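Início | Bancada | Garras | Câmeras | Controladores | Contato

Como comparar dedos de garra e câmeras com um jogo de soquetes

Por Lorraine Ngata, dezembro

Imprimir | Enviar por e-mail

Quem monta uma célula com dois braços costuma testar a garra com cubos de espuma ou blocos de madeira. Servem para conferir se tudo se mexe, mas dizem pouco sobre peças pequenas, cilíndricas e polidas. Na bancada da Wenerari usamos soquetes de chave catraca. Eles rolam, refletem a luz e têm comprimentos diferentes, e qualquer oficina tem um jogo sobrando.

O procedimento abaixo é o que seguimos para comparar dois pares de dedos, o Skerkier e o Gelix, com o mesmo controlador Pelletier. Pode ser repetido com qualquer garra paralela de porte parecido.

O que é preciso

- Dois braços fixados no mesmo perfil de alumínio, ou um só, se o teste for apenas de dedos
- Uma câmera no punho e uma câmera fixa que veja a mesa inteira
- Uma bandeja branca de plástico, baixa, com as paredes inclinadas
- Soquetes cromados curtos e longos, de preferência alguns com faixa recartilhada
- Pano seco e álcool isopropílico

1. Prepare a bandeja

Limpe os soquetes e os dedos com álcool. Óleo de oficina muda o resultado mais do que a troca do material da almofada, e já perdemos uma tarde inteira por causa disso. Despeje os soquetes na bandeja sem arrumar. Deixe uns em pé e outros deitados, como caírem. Se todos ficarem deitados, levante um ou dois com a mão, pois a pega de um soquete em pé é um caso à parte e precisa aparecer no teste.

Não use bandeja escura. Com o fundo branco, a abertura sextavada aparece como uma mancha escura na imagem do punho e ajuda muito a saber para que lado a peça aponta.

2. Ajuste a câmera do punho

Posicione a câmera de modo que as pontas dos dois dedos entrem na parte de baixo da imagem. Quem opera precisa ver o vão entre eles durante toda a aproximação. Trave a exposição manualmente. No automático, o brilho da bandeja escurece o restante e os dedos pretos somem.

Confira o enquadramento com uma peça presa entre os dedos, ainda perto do fundo da bandeja:
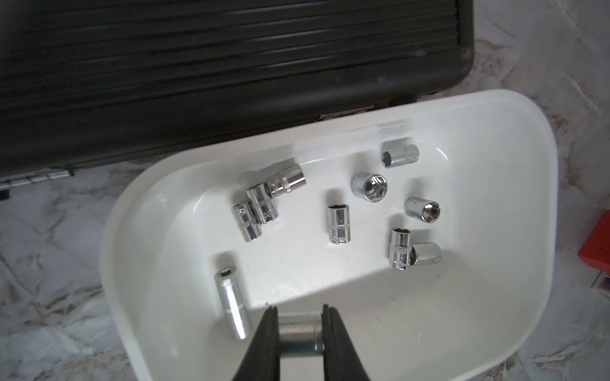

Vista do punho, com um soquete preso na horizontal entre os dois dedos.

Repare se dá para distinguir o corpo liso da faixa recartilhada nas outras peças. Se não der, o foco está curto ou longo demais. Corrija antes de seguir, porque mexer na lente no meio da série obriga a recomeçar.

3. Configure a força de fechamento

No Pelletier, a força é dada em unidades do próprio controlador, sem conversão para newtons. Começamos em 751, valor que Marthinus Oosthuizen tinha anotado para os dedos Skerkier em peças metálicas. Com o Gelix, que tem a almofada mais macia, o mesmo valor segurou bem os soquetes curtos. Os longos giravam quando pegos longe do meio.

Anote o valor e não altere durante a comparação. Quem quiser achar a melhor força para cada par de dedos deve fazer isso em outra série.

4. Confira a câmera fixa

A câmera fixa serve para ver o que a do punho não vê: o cotovelo, os cabos, a distância entre os braços. Ela deve pegar a bandeja, as duas garras e o perfil da frente. 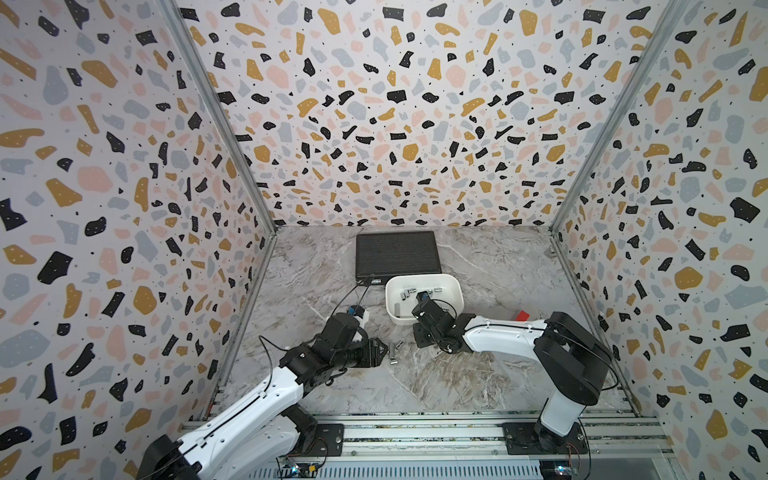
Câmera fixa: o braço direito trabalha dentro da bandeja branca e o esquerdo está voltado para o centro da mesa.

Aproveite para olhar o caminho dos cabos. Uma alça solta no punho pode prender na borda da bandeja quando a garra desce. Mbali Ngubane prende as nossas com fita de tecido, que se solta fácil na hora de trocar os dedos.

Veja também se o segundo braço tem espaço para chegar às peças soltas na mesa sem cruzar com o primeiro. Se cruzar, afaste a bandeja do braço que estiver trabalhando nela, até o limite do alcance confortável dele.

5. Faça a série

Cada série nossa tem 8 pegas por par de dedos. O operador tira um soquete da bandeja, ergue e solta na mesa. Registre três coisas: se pegou na primeira tentativa, se a peça girou entre os dedos e se rolou depois de solta. Duas tentativas falhas seguidas na mesma peça contam como falha, e passa-se à próxima.

Troque de operador na metade. Jade Bunting pega sempre pelo meio da peça, e eu tendo a pegar pela ponta. Com uma pessoa só, o resultado fala mais da mão do que do dedo.

6. Repita com as peças fora da bandeja

Na mesa lisa não há parede para encostar a peça, e os dois pares de dedos se comportam de outro jeito. Deixe alguns soquetes em grupo e outros aos pares, encostados. O par encostado é o caso mais difícil: o dedo precisa entrar entre as peças ou afastar uma delas. Com dois braços, dá para aproximar a segunda garra pelo outro lado e comparar os ângulos de chegada. 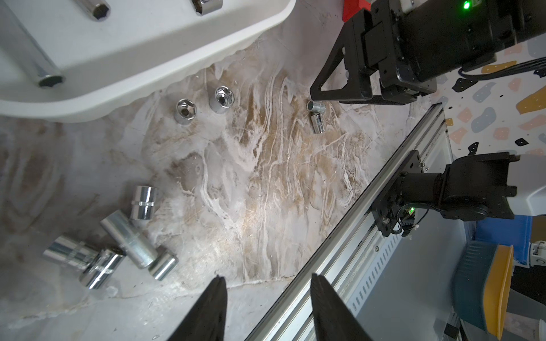
7. Compare os resultados

Ponha as anotações lado a lado, separando soquetes curtos, longos e em pé. Na nossa bancada, o Skerkier foi melhor nos longos e o Gelix nos curtos deitados. Nos que estavam em pé não houve diferença que valesse registrar.

Para peças mistas ficamos com o Skerkier. Yamuna Kartha prefere o Gelix e vai refazer a série com uma força mais alta. Se os valores mudarem, atualizo esta página.

Imprimir | Enviar por e-mail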